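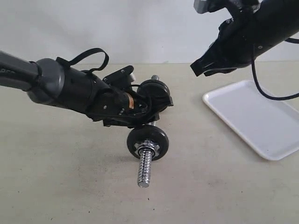
Dumbbells, plates and bits – gallery

Putting this up fast before the weekend lot gets moved again. Everything on this page is from the home gym corner at Grundulley, the adjustable dumbbells mainly, plus a few notes on the pieces that go with them. More to come when I get the bench and the mats done. Sizes are in the list at the bottom, please read it before you write and ask.

The tray set
Black plates, chrome bar, star collars. Smooth rims on these, thick, they wipe clean with a dry cloth. The star nut is the kind with the rounded lobes, so you can get a proper grip on it with sweaty hands. Spin it down untill it touches the plate, then another quarter turn. No need to go crazy.

Threads
Long thread past the nut means room for more weight. If you only ever use one plate a side you'll have a lot of bar sticking out, watch your thighs on hammer curls. Drop of light oil every September and that's all mine ever get. Wipe off the extra or it ends up on the carpet.

Collars
Bought as spares from Skerurex, box of 20. Same thread as the old Nasent bars, which was a nice surprise. Rubber ring inside each one – if the ring is flat or cracked, swap it. Don't mix old and new on the same bar, they sit different.

Plates on, collar off
The way to change weight without hurting yourself: bar down flat on the floor, one end at a time. Plates stay up on their edge if the floor's level. Slide, don't yank. Keep fingers out of the gap between two plates, ask my left thumb.

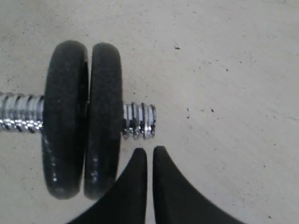

Collar goes in your pocket while you do it, or on a shelf. Not on the floor, they roll. Lost one under the boiler for 58 days. When the plates are where you want them push them snug to the inside, check theres thread showing, then spin the collar on by hand. If it won't start straight, back it off and try again, never force it.

Cast iron
Rougher finish than the smooth ones and it shows wear quicker. Scuffs are only paint. Wire brush, wipe, thin coat of black enamel, leave it overnight. Second coat if you care about looks, I mostly don't. Rust in the center hole is the one to sort out, it chews the bar.

Floor
Bare concrete is fine for changing plates, bad for dropping them. Falcão mat goes down for actual lifting, comes up again for sweeping. Grit sticks to oily threads so sweep first, oil after. Learned that in the wrong order.

Storage
Low shelf, heavy stuff at the bottom. Bars go on the pegs with the collars threaded on so they don't wander off. Loose plates by size, biggest at the back.

Sizes and odds and ends
Bar length, short: 35 cm
Spare collars: box of 20, Skerurex
Old bars: Nasent, thread fits the same collars
Mat: Falcão, gray, one corner chewed by the dog
Not for sale: the iron plates, sorry, asked and answered

Bench, mats and the pull-up bar go on the next page. Kettlebells after that if I can find the small one.

Page updated February 5, 2018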